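Does a shorter form tell us less? The Dwivedi tiredness questionnaire in outpatient care

Project report, second-year health studies
Gijs Verstraete
Supervisor: Evaristo Mazza
Submitted August 17, 2021

1. Why I chose this topic

The Dwivedi questionnaire asks people with long-term conditions how tired they have been and what the tiredness has stopped them doing. The full version has 17 items. A short version is now handed out at the Brengate outpatient clinic, and it was introduced with a leaflet saying that it "captures the same information in a fraction of the time". I wanted to know what that sentence rested on. The leaflet gives no reference, and the clinic's own notes on the change say only that staff found the long form a nuisance.

I should say at the start that I was doubtful before I began. I have filled in enough of these forms as a patient to think that many of them are kept going by habit. I have tried not to let this decide the results, and where I think it may have done so I say so.

2. What was already known

Less than I expected. The papers on the full form are mostly by the people who wrote it, and they mostly report that it works. Several of them give a single figure for reliability and treat the matter as closed. A high figure of that kind can come from asking the same thing over and over in slightly different words, and at least three of the Dwivedi items do look like the same question to me ("I felt worn out", "I felt drained", "I felt I had no energy left").

That is an argument for a shorter form. It does not tell us which items to drop. The short form kept two of those three and lost the only item on sleep and the only one on tiredness after seeing other people. I could find no account of how that choice was made.

3. Data and method

I was given anonymous answers from 464 people who had completed the full questionnaire at the clinic. The answers were typed in by clinic staff using Dumix, the form software used across the site, and passed to me as a spreadsheet. No new patients were asked anything for this project.

I scored each person twice, once on all the items and once on the short-form items only. I then compared the two scores, looked at who moved from one band to another (the form sorts people into mild, moderate and severe), and read the free-text comments at the end of the form. A smaller group had filled in the questionnaire again after 90 days, which allowed me to look at change as well.

There is an obvious weakness here. Taking a short score out of a long form is different from giving somebody the short form. People may answer differently when the page is shorter, or when the question before has gone. I have seen this mentioned in one footnote and ignored everywhere else. I could not fix it with the data I had.

I also meant to compare the scores with diary entries from Rendus, the app some patients use to note how they feel each day. I gave this up. Too many of the diaries had long gaps, and the gaps seemed likely to fall on the worst days, which would make the diary look more cheerful than the person. Filling the gaps by guesswork would have produced a nice chart and very little else.

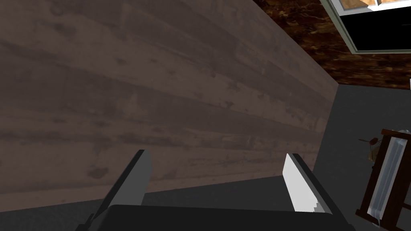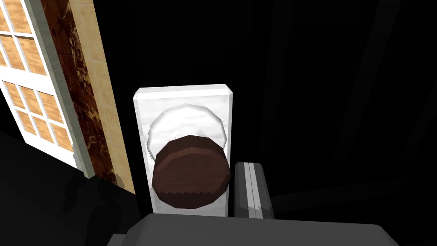
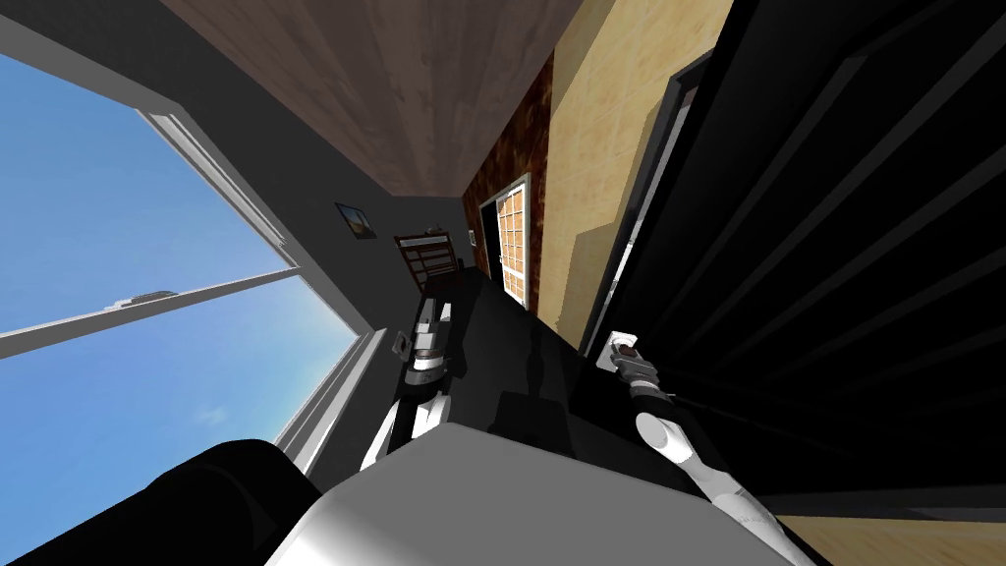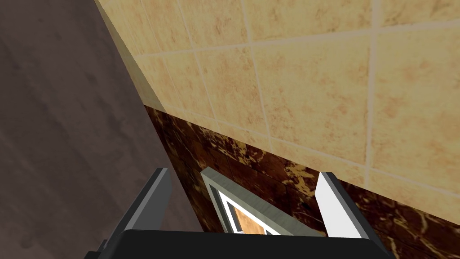

Figures 1 to 4. Computer-rendered views. Figure 2 shows a door knob on a white backplate; Figure 3 shows a window and a wooden ceiling.

4. Results

The two scores went up and down together closely. If I had stopped there I could have written the same sentence as the leaflet. But the short score is made of items taken from the long one, so it would be very odd if they did not agree. Part of that agreement is the form being compared with itself.

When I compared the short-form items with only the items that had been left out, the match was clearly weaker. It was still there, and I do not want to make too much of the drop. It was weakest for people who reported poor sleep on the full form. Some of these people came out as "moderate" on the long form and "mild" on the short one.

Whether this matters depends on what the bands are used for. At the clinic, a person in the mild band is sent a booklet, and a person in the moderate band is offered a phone call with a nurse. So for a patient on the line between the two, dropping the sleep item could mean the difference between a call and a booklet. I was not able to find out whether the phone call helps anybody, and as far as I can tell it has not been looked at.

On change over time, neither version did well. Scores at the second visit were a little better on average, but people are usually referred when they are at their worst, and some improvement would be expected whatever the clinic did. I would not use either form to claim that a service is working. The clinic's yearly summary does use it in this way.

5. What people wrote

The comments box was the part I found most useful, and it is the part that is not scored. A good number of people wrote about things the questionnaire does not ask: getting home from work and being unable to talk to their children, or planning a day around one trip to the shops. Several objected to the time period. The form asks about "the past week", and they pointed out that one week tells you nothing about a condition that comes and goes.

Evaristo Mazza warned me against leaning on comments too much. People who write in a box are not typical, and I chose which ones to quote to myself while reading. That is fair. I did not count themes, as I was reading alone and had no second reader to disagree with me.

6. Discussion

I think the short form is probably good enough for a rough idea of how a large group is doing. I do not think the case has been made for using it to decide what one patient is offered. The saving in time is also less certain than claimed. Nobody at Brengate had timed either version before the change, and I could find no timing done after it.

My own work has the same sort of holes I am complaining about. It uses one clinic, one set of answers typed in by hand, and bands whose cut-off points I took as given. I do not know where the cut-offs came from. I wrote to the publisher of the form to ask and have had no answer.

7. Suggestions

Put the sleep item back. It adds one line to the page.

Give the two versions to two similar groups of patients, in random order, and compare them properly. The clinic has a quieter spell in October when this might be possible.

Take the sentence about "the same information" out of the leaflet until there is something to support it.

Stop using the average change in score in the yearly summary, or print next to it how many people did not return the second form.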